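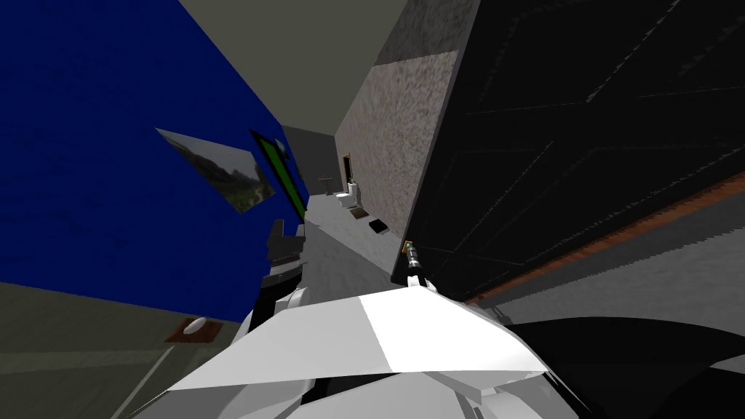

Lecture : 2 minutes
Dernière mise à jour : novembre

Prillell, décisions prud'homales annotées

Bon, j'ai fini par mettre tout ça au propre ! Prillell, c'est mon corpus de décisions sur la requalification de contrats de prestation en contrats de travail : livreurs, chauffeurs, formateurs, quelques graphistes aussi (j'y tenais). Il contient 1 779 décisions, dont 943 relues en entier par Hanan Ghanem et moi. Les autres ont seulement des étiquettes posées par Zornotby, notre petit script de repérage, alors prudence avec celles-là.

Chaque ligne du CSV correspond à une décision. La colonne `lien_sub` vaut `oui`, `non` ou `partiel`. J'ai longtemps hésité sur `partiel`, que je réserve aux cas où le juge retient la subordination pour une période et l'écarte pour une autre. Si ça vous embête, fusionnez avec `oui`, c'est ce que fait Hanan dans ses propres tableaux.

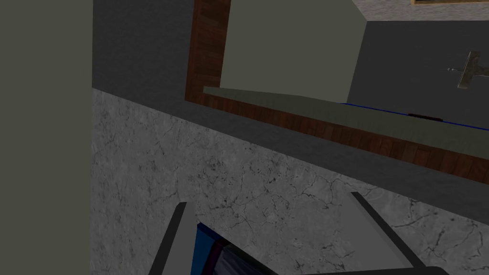 Pour les indices (horaires imposés, matériel fourni, sanctions, exclusivité...), il y a 7 colonnes, remplies uniquement quand la motivation en parle noir sur blanc. Une case vide veut dire que le juge n'en dit rien, et surtout pas que l'indice était absent ! Je me suis fait avoir moi-même en préparant mes premiers graphiques.

Côté noms, tout est remplacé par des initiales tirées au hasard. S'il en reste un quelque part, écrivez-moi et je corrige dans la foulée.

Ce qui manque : les référés, presque toute la Cassation (c'est prévu pour la version 2) et les transactions, forcément. Les montants alloués sont en brut quand c'est précisé, sinon j'ai recopié tel quel.

Réutilisation libre pour la recherche et l'enseignement, en citant Prillell. Et ne vous en servez pas pour prédire l'issue d'un dossier, par pitié.

À lire aussi
- Dimaculangan : lexique des clauses d'exclusivité
- Cleltau, convertir ses PDF de jugements en texte
- Zornotby : notes d'installation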